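Revisión del local de Stuten, planta baja. 2 de marzo.

Contrato con Swanson, expediente 276. Se repasa lo pendiente de noviembre y se añade lo nuevo. Marcas: **C** conforme, **P** pendiente, **N** no conforme.

## Accesos y evacuación

- [x] Puerta principal abre hacia fuera – **C**
- [x] Salida trasera despejada – **C**. En noviembre había palés de Grolter apoyados en la hoja; ya no están.
- [ ] Luz de emergencia del pasillo – **N**. No enciende al cortar el magnetotérmico. Cambiar batería o equipo completo.
- [x] Señal de salida legible desde el mostrador – **C**

## Extinción

- [x] Extintor de polvo junto al mostrador, 6 kg – **C**. Presión en zona verde, precinto puesto.
- [ ] Extintor de CO2 del cuadro – **P**. Colgado demasiado alto. Bajar el soporte.
- [x] Etiquetas de retimbrado – **C**

## Instalación eléctrica

- [x] Diferencial dispara con el botón de prueba – **C**
- [ ] Cuadro rotulado – **P**. Faltan los rótulos de tres circuitos. El esquema de Skivo no coincide con lo montado, pedir el corregido.
- [ ] Regletas – **N**. Dos encadenadas detrás de la caja. Retirar una y poner toma fija.
- [x] Tapas de enchufes enteras – **C**

## Suelos y almacén

- [ ] Escalón del almacén – **P**. La cinta antideslizante está levantada en unos 2 metros. Se avisó en noviembre.
- [x] Estanterías ancladas a pared – **C**
- [ ] Productos de limpieza – **N**. Una garrafa sin etiqueta. Identificar o llevar al punto limpio.
- [x] Escalera de mano con tacos – **C**

## Revestimientos y superficies

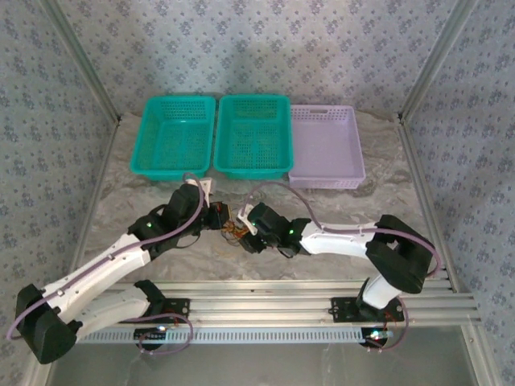
Los revestimientos se revisan por juntas, despegues y manchas de humedad, y la ficha del material tiene que estar en la carpeta del local. Falta la del papel de flores azules; pedirla a Skivo con la clasificación de reacción al fuego. En las superficies de trabajo se pasa la mano por los cantos y se anota cualquier rebaba. Las cestas de plástico pueden quedarse al fondo mientras no tapen tomas ni rejillas.

- [ ] Ficha del papel – **P**
- [x] Rejilla de ventilación del aseo – **C**. Limpia.

## Plazos

Los puntos **N** antes de abrir al público. Los **P**, en la próxima visita – si el escalón sigue igual pasa a **N**. Copia a Swanson y otra en la carpeta del local.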